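Progress report to the Dumitrescu Fund: the Tastdale savings and money history project

20/11/2020

Dear Raluca,

I promised you a proper written report this time instead of another long phone call, so here goes. You asked for where we've got to, what the money has gone on and what's worrying me, and I'll try to keep to that order, though you know what I'm like.

The short version is that the booklet is nearly done, the evening talks moved online and did better than I feared, and the coin and banknote part has slipped. I'd like to talk to you about moving a bit of money between headings, and I've put that near the end so you have to read the rest first!

The booklet

When you agreed to fund us, the idea was a plain guide to how ordinary people in Tastdale have kept their savings over the last couple of centuries, and what that can tell anyone trying to decide where to put their money now. Tin under the bed, savings club, building society, premium bonds, the lot. I've stuck to that. It has come out at 78 pages, longer than I said it would be, but the extra is nearly all in the chapter on inflation and I don't want to cut it. People get very muddled about inflation. They know the price of a loaf has gone up, but they don't always connect it with the few thousand sitting in an account paying next to nothing, and the chapter walks through that slowly with small sums and no graphs until the last two pages.

Traian Husar has read every chapter for accuracy. He spent most of his working life in bank lending and he is ruthless, in a good way. He made me rewrite the part on interest rates twice, first because I'd got real and nominal rates the wrong way round in a table, and then because in fixing the table I'd made the paragraph above it nonsense. He also took out a sentence of mine saying that property always holds its value, and wrote "does it?" next to it in the margin. Fair enough. It now says that it has often done so over long stretches, that there have been some nasty exceptions, and that you can't sell one bedroom when the boiler packs up.

We had three quotes for printing and went with Skaster, who weren't the cheapest but could do a small first run of 300 and then top up at the same price per copy if we need more. I liked that. The proofs are with me now and I've found a missing page number and a caption under the wrong drawing, so I'm glad I looked.

The talks

These were meant to be in the hall, with tea. Obviously that hasn't happened. We held the first one online in July, and I'll admit I spent the opening ten minutes muted while waving my hands about. After that we settled in. There have been 11 talks so far, mostly by me, with Traian doing the two on borrowing and one on how a central bank sets its rate and why anyone outside a bank should care. We usually get around 30 people, and quite a few of them wouldn't have come out on a dark evening anyway, so I'd like to keep some of it online even when the hall opens again.

The one that really took off was on negative interest rates. I nearly didn't run it, as I thought it would be too dry, but it had been in the papers and people were worried they'd be charged for keeping money in the bank. We went well over time. The questions were good ones too: whether it would hit current accounts first, what would happen to a fixed-rate bond you already had, whether everyone would just take out cash. I was careful (as your conditions ask) not to tell anyone what to do with their own money. When somebody asks me straight out, I say I'm not an adviser and give them the list of places that offer free help, and I've got so used to saying it that my family now say it back to me.

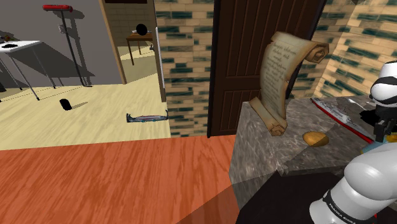

The old agreements have been the real treat of the autumn. The savings club that used to run in Tastdale left behind a box of rule sheets, loan notes and members' letters, and I've been typing them up in the evenings. The handwriting is the slow part. Give me a sheet of yellowed paper with curled ends and faint dark script all the way down it and I can lose a whole evening to half a page, but the content is worth it. Members paid a small sum each week, could borrow against what they'd put in, and were fined for being late, for swearing and (my favourite) for "disputing the total in a loud manner". The borrowing rate was fixed by a vote once a year. You can watch them argue it up and down in the letters, savers wanting it higher and borrowers wanting it lower, often the same people a year or two apart. It's the clearest picture of what an interest rate is for that I've come across, and I've built a whole new talk on it.

I've also used the club material for a two-page spread in the booklet. Traian was doubtful at first, thinking it would read like local history for its own sake, but he came round when he saw the sums. We worked out what a member who saved steadily for ten years would have ended up with, then set it beside what the same person would have had from simply keeping the coins at home. I won't spoil the answer, but it's closer than you'd expect in the first few years and not close at all by the end.

Coins and banknotes

Right, the bit that's late. We had planned a small handling collection to take into schools and care homes: old pennies, a ten-bob note, some savings stamps, a couple of foreign notes from countries that had very bad inflation. Schools aren't letting visitors in and care homes certainly aren't, so I stopped buying in the spring. What we've already got is boxed, labelled and stored at my house, and I've sent you the list separately.

I could have carried on and filled the boxes ready for next year. I decided against it because prices for even quite ordinary coins have been silly lately. When gold goes up people seem to get interested in anything round and metal, and I wasn't going to spend your money on worn pennies at twice what they'd fetched last year. If it calms down I'll start again. If it doesn't, we may manage with what we have, as the inflation notes are the part that makes people sit up and those cost very little.

Kulby, who run the online learning pages for us, have offered to put up a simple version of the collection with a bit of text for each item. I think that's a decent stopgap. It won't be the same as holding the thing in your hand, and I don't want it to replace the boxes, but a teacher could use it now.

Money

We're underspent. Hall hire and refreshments are almost untouched for obvious reasons, travel likewise, and the handling collection has used less than half of its share. The booklet is over, partly because of the extra pages and partly because I asked for slightly heavier paper after the first sample came back and you could read page four through page three.

What I'd like to ask is whether we can:

move the unspent hall hire across to printing, which would cover the overrun and leave enough for a top-up run;

use part of the travel money to pay Kulby for the online collection, as their offer covers the set-up but not the upkeep;

keep the rest of the collection money where it is until the summer, so we can decide then.

I haven't committed to any of this and I won't until I hear from you. If the trustees would sooner have the hall money back, I do understand, it's an odd year for everyone. In that case we'd print the first run and leave it there.

What's worrying me

Two things, mainly. The first is that the booklet will date. The chapter on savings accounts was written when rates were low and they have since gone lower, and I've already had to change one passage that sounded sensible in the spring and silly by the autumn. I've tried to take out anything that depends on today's rate and put it on a loose sheet that can be reprinted on its own. Traian thinks I should go further and lose the worked examples altogether. I don't agree, and we've left it that I'll mark clearly what date the figures belong to.

The second is that too much of this sits with me. If I were ill for a month the talks would stop. I've asked two of our regulars whether they'd like to learn to host – not to give the talks, just to let people in, watch the questions and rescue me when I'm muted – and both have said yes, so we'll do a trial run or two before Christmas.

Next few months

Corrected proofs go back to Skaster this week. After that there's the savings club talk, then one on pensions that I'm slightly dreading, and another go at negative rates by popular request. I'll carry on with the typing up and should be through the loan notes by the new year, though the letters will take longer. I'll send your copies of the booklet as soon as they land, and you can have as many as you like for the office.

Do ring if any of this doesn't make sense, particularly the money part. Mornings are best.

All the best, and thank you again for being so patient with us about the collection.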